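Minutes of the Katau Hall Kitchen Users' Meeting
Held on 6 May 2012 in the small room, Ladelden

Present: 17 members, representing the lunch club, the playgroup, the Senside walkers and the evening classes. Apologies were received from two members.

1. Minutes of the last meeting
Agreed as a correct record, with one change. Under item 4, "tea urn" should read "water boiler". The urn is still in the cupboard under the stairs and has not been thrown away.

2. Matters arising
The tap on the left-hand sink has been mended. The plumber's bill has been paid. The blind over the back window is still stuck halfway and will be looked at when the ladder comes back from the church.
The new bin has arrived but is too tall to go under the worktop. It was agreed to keep it by the back door.

3. Crockery
The meeting spent most of its time on this item. Groups have been finding the cupboards in a muddle, with bowls put away inside pans and side plates mixed in with dinner plates. The playgroup reported that it had twice had to empty a whole shelf to find enough bowls for a Tuesday.

It was agreed that all crockery should be set out on the table and sorted before it goes back in the cupboard. Plates go in one stack and bowls in another, with like rims together. A bowl that does not sit properly with the others is to be left on its own and checked for chips.

The white crockery is to be kept as the everyday set. The patterned pieces left over from the old hall will be boxed up and offered to members first, then to the charity shop. Stacks of bowls are to be kept low enough to lift with two hands, and no bowls are to be stored on top of plates. 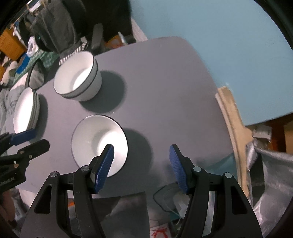
The lunch club asked whether the bowls could go on the lower shelf, as several of its helpers cannot reach the top one and the steps are not always in the kitchen. Plates were heavier, it was said, and ought to be lower still. After some discussion it was agreed that plates will go on the bottom shelf, bowls on the one above, and serving dishes at the top. The evening classes asked for mugs to stay where they are, by the kettle. Agreed.

Labels for the shelf edges will be made before the next meeting. The playgroup has a laminator and offered to use it.

4. Replacement crockery
A quote has been received from Dimitriou for 30 soup bowls to match the everyday set. Delivery would be extra. The meeting felt that the sorting should be finished first, so that the hall does not buy what it already has. Carried over.

5. Money
The kitchen fund stood at £1218 at the end of last month. The grant application for the new cooker has been sent in, for the sum of £2874. No reply yet. It was noted that the present cooker still works apart from the back right ring, and groups should go on using it – but please do not light that ring with a match.

6. Cleaning
Wet tea towels have been left in the drawer again. All groups are asked to take theirs home and wash them. The hall will supply two clean ones per booking and no more.
The table should be wiped after crockery has been sorted on it, and again at the end of the booking.

7. Any other business
The Senside walkers asked if they could leave a box of flasks in the kitchen over the summer. Agreed, provided it has a lid and a name on it.
One of the fridge shelves is cracked. A price for a new one will be found.
The key to the back door is stiff. Graphite, not oil.

8. Next meeting
To be fixed once the hall bookings for the autumn are known. A notice will go up on the board by the hatch.

The meeting closed at ten past four.

Contact the hall office | © Katau Hall, Ladelden | Back to top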